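Animal Records Analyst, Captive Wildlife Welfare (fixed term)

Vinix Animal Welfare Records, Zulville

Vinix compiles and checks records on wild animals kept outside accredited zoos: circus and stage animals, roadside exhibits, private collections and animals hired out for filming. Our files are used by state inspectors, sanctuary managers and attorneys. We are hiring one full-time analyst to work on the Sarkar register, which covers bears and large primates used in traveling shows.

The post is for 2 years, with a review after the first. It reports to Vasanthi Sultana, Head of Records.

Duties

Read inspection reports, transport permits and veterinary certificates and enter them in the register under the correct animal. Match animals across changes of name, owner and exhibitor. Bears in particular are often renamed when an act is sold, and the register must show one history per animal.

Draft public records requests and track the replies. Flag missing pages and overdue responses.

Score housing and transport conditions against the Skosia scale, using written reports and inspection photographs. Each score is made independently by two analysts. Differences of more than one grade go to the Head of Records.

Prepare case summaries on request. A summary states what the documents say, gives the source for each statement and does not characterize the exhibitor.

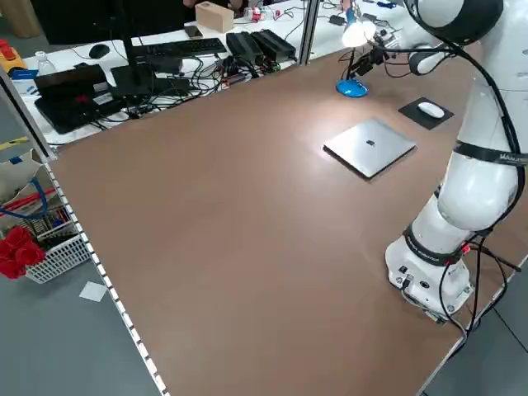

Scoring is desk work and takes up most of the week. Analysts read on screen, and a single case file may run to 300 pages, much of it scanned at poor quality and some of it handwritten. Cage dimensions, feeding logs and travel times are entered by hand, then checked against the source by the second analyst. The standard equipment is a laptop with a separate mouse and mouse pad; an external monitor can be ordered at the start of the contract. Files stay on the Vinix server and may not be copied to personal devices. Some of the photographs show injured or dead animals, and applicants should consider this before applying.

Field work is limited. The analyst will accompany a senior colleague on site visits to sanctuaries that have taken in former show animals, to confirm microchip numbers and identifying marks. The analyst does not handle animals and does not enter enclosures. Visits to working exhibitors are made by inspectors only.

Required

A degree in animal science, zoology, law or library science, or equivalent work experience. At least 3 years of work with case files, regulatory records or animal records. Accurate data entry. Clear written English. A valid driver's license.

Useful

Working knowledge of federal and state rules on exhibited animals. Reading knowledge of Spanish. Experience with bear or primate husbandry.

Applicants who currently hold an exhibitor's license, or who have a financial interest in an animal act, cannot be considered.

Terms

Full time, based at the Zulville office, with remote work on two days a week after the training period. Monday is an office day for all records staff. Health coverage starts with the contract. The pay band is sent with the application form.

How to apply

Request the form from Danjuma Olaniyan in the personnel office. Return it with a résumé and a writing sample of no more than two pages. The sample should summarize a factual record of any kind and need not concern animals. Shortlisted applicants complete a timed scoring exercise on a redacted file, followed by an interview. Start date is in August. Late applications are not read.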